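1/13
Thread zum Knittern von Baumwolle nach der Haushaltswäsche. Anlass ist mein Waschprotokoll für das abgelaufene Jahr, Stand 30. Dezember 2023: 181 Waschgänge, alle mit Programm, Schleuderdrehzahl und Liegezeit in der Trommel.

2/13
Grundlage zuerst. Cellulose hat sehr viele Hydroxylgruppen, die zwischen den Ketten Wasserstoffbrücken bilden. Wasser dringt in die amorphen Bereiche ein, lagert sich dazwischen und macht die Ketten verschiebbar. Beim Trocknen bilden sich die Brücken neu, und zwar in der Lage, in der das Gewebe gerade liegt.

3/13
Eine Falte ist demnach eine fixierte Lage. Sie entsteht im feuchten Zustand und wird beim Trocknen festgeschrieben. Polyester verhält sich anders: nimmt kaum Wasser auf, knittert vor allem bei zu heißer Wäsche mit schroffer Abkühlung.

4/13
Drei Größen konnte ich zu Hause halbwegs sauber variieren: Beladung, Drehzahl, Liegezeit nach Programmende. Die Wasserhärte blieb konstant, das Waschmittel auch (Cleno Pulver, ohne Weichspüler). Maschine ist eine Mamano, Frontlader, eher kleine Trommel.

5/13
Bewertung nach einer eigenen Skala mit vier Stufen. Stufe 1 glatt, Stufe 4 ohne Bügeln nicht tragbar. Beurteilt bei schrägem Licht. Flache Beleuchtung von der Seite zeigt Knicke, die unter der Deckenlampe schlicht verschwinden.

6/13
Zur Unterscheidung: weiche Wellen verschwinden oft schon durch Ausschütteln und Aufhängen. Scharfe Knicke mit klarer Kante bleiben und brauchen Feuchte plus Druck.

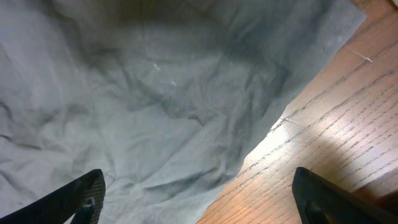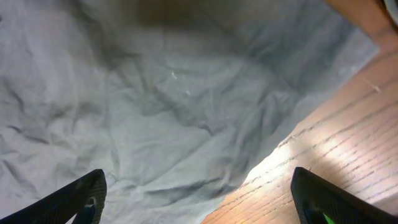
Grauer Stoff mit unregelmäßigen Falten.
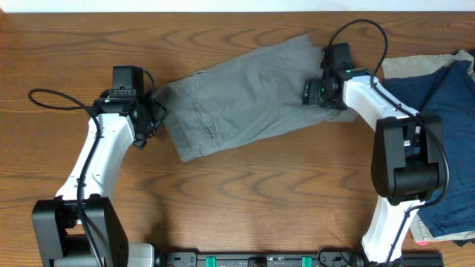
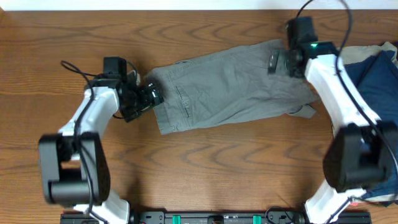
7/13
Ergebnis Liegezeit: mit Abstand der stärkste Einfluss. Wer die Trommel sofort leert, landet bei mir fast immer in Stufe 1 oder 2. Über Nacht in der Maschine -- dann durchgehend Stufe 4, unabhängig von der Drehzahl. Das Gewebe liegt verdichtet an der Trommelwand und trocknet dort am Rand bereits an.

8/13
Ergebnis Drehzahl: deutlich, aber kleiner als erwartet. Hohe Drehzahl senkt die Restfeuchte und presst stärker. Für Hemden nehme ich jetzt eine mittlere Stufe und hänge tropffrei, aber noch schwer auf. Das Eigengewicht des Wassers zieht die Bahn glatt. Bei Frottee ist es egal, dort schleudere ich mit Maximum.

9/13
Ergebnis Beladung: schlecht getrennt, weil ich volle Trommeln meist abends laufen ließ und dann länger liegen gelassen habe. Die beiden Größen hängen in meinen Daten zusammen. Iona Drummond hat mich beim Gegenlesen der Tabelle darauf hingewiesen, und sie hat recht. Ich ziehe die Aussage aus dem Sommer zur halben Beladung damit zurück.

10/13
Zu bügelfreier Ware, da mehrfach gefragt. Üblich ist eine Vernetzung der Cellulose mit Harzen, klassisch DMDHEU. Die Querverbindungen sind kovalent und überstehen die Wäsche, der Stoff kehrt in seine fixierte Form zurück. Preis dafür: geringere Reißfestigkeit und Abriebfestigkeit. Bei Hemden sieht man das zuerst an der Kragenkante.

11/13
Wer es normgerecht haben will: ISO 2313 beschreibt die Bestimmung des Knittererholungswinkels. Probe falten, definiert belasten, entlasten, Winkel nach festgelegter Zeit ablesen. Kettrichtung und Schussrichtung getrennt. Für den Haushalt ist das Verfahren nur bedingt aussagekräftig, es bildet die nasse Verdichtung in der Trommel nicht ab.

12/13
Bügeln kurz: Die Glasübergangstemperatur von Cellulose sinkt mit der Feuchte stark ab. Trocken bügeln heißt also, gegen ein steifes Material zu arbeiten. Einsprühen, einrollen, kurz liegen lassen, dann bügeln. Auf dem Brett auskühlen lassen, bevor das Teil bewegt wird, sonst setzt man mit der Restwärme und dem Restdampf gleich den nächsten Knick. Dampfstoß allein reicht bei dichter Köperbindung nicht, da braucht es Anpressdruck. Nähte und Taschenbeutel zuerst, von links.

13/13
Offen für Januar: gleiche Programme, Beladung diesmal gewogen, Entnahmezeit per Zeitschaltung festgelegt. Giuliana Benavides wäscht parallel auf einer Ayala mit größerer Trommel, gleiches Pulver. Die Tabelle stelle ich als CSV ein, sobald die Spalte mit der Restfeuchte bereinigt ist.

Nachtrag, weil es in den Antworten steht:
Essig im letzten Spülgang habe ich nicht getestet. Er löst Kalk, ein Einfluss auf die Brückenbildung beim Trocknen ist mir nicht bekannt.

Nachtrag 2:
Leinen ist im Protokoll nicht enthalten. Ebenfalls Cellulose, aber höher kristallin und steifer, knittert daher stärker. Viskose auch nicht -- die quillt nass so stark, dass ich sie mit der Hand wasche. Das Leinentuch von Busurov, nach dem gefragt wurde, liegt hier noch ungewaschen.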